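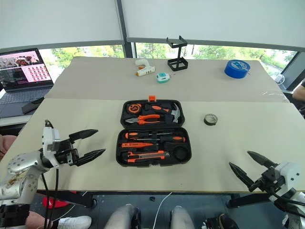 Moulded tool cases: does anyone keep the insert?

Home - Forums - Hand Tools - Storage - Members - Search - Log in

Stalluler Workshop Board > Hand Tools > Storage and Transport

tarn_fitter
Sep 27, 2021

I have a black plastic case with orange and black hand tools in it. The hammer, pliers and tape measure sit in the lid. The screwdriver, voltage tester pen and knife go in the tray. I cleared the bench, put paper down and opened the case flat to decide what to do with it.

The case is for a flat I look after in Cleltdale, 67 miles away, so it has to travel and it has to be complete when it gets there. My question is whether to keep the moulded layout or cut the insert out and line the shell with foam. The small roll of black electrical tape has no place that I am happy with. At the moment it is lying on the paper beside the case.

Internal space is not generous. I do not want a second container.

pell_and_sons
Keep the insert. A moulded recess tells you at a glance what is missing. With foam you have to cut every outline yourself, and the first time you replace the pliers with a different length you cut it all again.

quillon
I disagree. Moulded inserts hold the tools they were made for and no others. If the knife breaks and the replacement is 2 mm thicker, the case will not close over it. Foam of a medium density will take up that difference.

The other point is the hammer. It is the heaviest item and it is in the lid. Every time the case is opened the hinge carries that weight. I would want it in the lower half.

pell_and_sons
The hinge is loaded for as long as it takes to lay the lid down. On a bench it then carries nothing. I have had a case of this pattern in the van for years and the part that failed was the latch.

quillon
On a bench, yes. Try opening it on a stair tread.

Libor Kolář
Two separate matters are being mixed here.

1. Retention. With the lid upright or the case carried on its side, the lid tools are held by the moulding only. Check each one: close the case, stand it on its handle edge, turn it over, open it slowly. Any tool that has moved needs a strap or a dab of foam behind it. The rest can be left alone.

2. Capacity. The tape roll is a question of where there is unused depth. In your photo there is a round black item in the circular recess at the right end of the tray. If that is also tape, you have a spare, and the spare can live in the flat.

I would not cut anything before doing the first test.

tarn_fitter
Thanks. I will do the test tonight. On the second roll: I would like one to stay in the case and one to go in the drawer with the fuses, so that may settle it.

The latch is the small orange one on the edge. It closes with a click but I do not trust it with a hammer behind it.

osier_bed
Webbing strap round the whole case. It costs very little and deals with the latch and the hinge argument together. I use a Wostow one, 19 mm wide with a cam buckle. Do not use elastic, it lets the case open a few millimetres and the small items migrate.

quillon
A strap stops the case bursting open. It does nothing for the hinge when you open the case on purpose, which was my point.

pell_and_sons
Then open it on the floor.

marrowby
Can I ask about the selection itself? For a flat I would want an adjustable spanner before I wanted a claw hammer. Most of what goes wrong is a tap or a radiator valve. The hammer takes up the whole right side of the lid and you will use it for one picture hook.

tarn_fitter
Fair. There is a spanner under the sink in the flat already, and a Seok bit set in the meter cupboard. The case is for what is not there. I did need a hammer on the last visit, for a threshold strip, and had to borrow one from downstairs.

Libor Kolář
A note on the tester pen, whichever layout you choose. Prove it on a known live source before use and again afterwards. A pen of that sort is an indicator and should not be relied on to confirm a circuit is dead. For that you want a proper two-pole tester, which will not fit in this case in any event.

Also retract the knife blade fully before it goes in the tray.

marrowby
Agreed on the pen. I still say spanner.

tarn_fitter
Test done. Stood it on edge, turned it over twice, opened it slowly. The pliers had shifted a little and the tape measure had turned in its pocket. The hammer had not moved. I have put a strip of thin foam behind the pliers and left the insert uncut. The loose roll goes in the drawer. I have ordered a strap and will report in November, after the next trip.

quillon
Noted. I would still have moved the hammer.

Related threads
Foam density for drawer liners
Case latches: repair or replace the shell?
Lining paper or hardboard as a bench cover
Utility knife sliders that stick
What lives in your meter cupboard?
Tape measure hooks, bent and otherwise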